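Jultine Two-Arm Kitchen Helper
Posted by the Brendcombe shop desk, 5 July 2020
6 comments | 3 shares

If you have been writing to us to ask whether a machine can do the dishes yet, thank you for your patience, and the answer is a friendly "partly"! The Jultine is a pair of arms with a gripper on each, meant for the chores that come after supper: clearing bowls and plates off the counter, moving them over to the sink and going back for the spoons. We have carried the Kuvlow floor units for years and we love them, but picking up crockery is a much harder job than sweeping a hallway, and we would like you to know that before you spend your money.

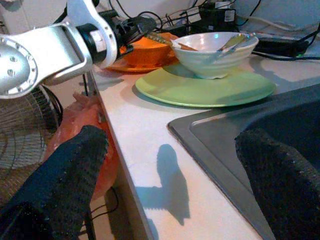
Bowls are a good deal easier than flatware. A bowl has a nice wide rim to take hold of, while a spoon leaning inside one can slide around just as the fingers close, and then the arm has to back off and try again (it is very good-natured about this). Soft knitted finger covers come in the box, with a spare set, and we do suggest using them with anything glazed. Wash them by hand, please, and let them dry overnight.

The makers at Sinaga ran 1000 practice pickups on our own mix of dishes in February, and we have asked for 2000 more before we take the word "early" off the label. Stacked plates are still slow going. So are drinking glasses, and for now we would keep your good ones well out of it.

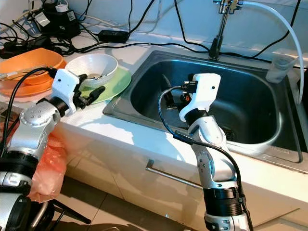 Setting up takes an afternoon and a second pair of hands. You will want a sturdy stand at counter height and a power outlet close by, and it pays to think about where your cables will run before you bolt anything down. Scrubbing is not included yet! Orders ship from Brendcombe, and returns are free for 3 months.

Related items
Jultine spare finger covers
Jultine counter-height stand
Kuvlow floor sweeper, refurbished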